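Zullell pauses Zako arm after grip fault

SKERNMONT, 5th February – I'm Elif Naz Altıntaş, I run product safety at Zullell, and I've got some news I'd rather not be sharing. We've paused our Zako desktop arm after a fault in the grip software. In 57 of 3,145 test runs, the arm kept squeezing after it was told to let go! No injuries, thankfully, just bent pencils and one very dented cup.

My colleague Recep Akgül traced it to a bad sensor reading – mesh and other see-through surfaces seem to set it off. If you own a Zako, please unplug it until you get our update email. 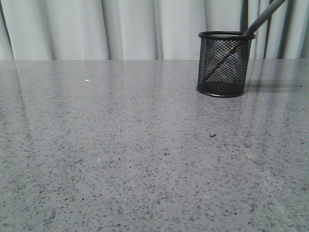 A black wire-mesh pen holder on a speckled gray countertop.

Questions? Write to the Zullell safety desk and I'll answer as many as I can myself.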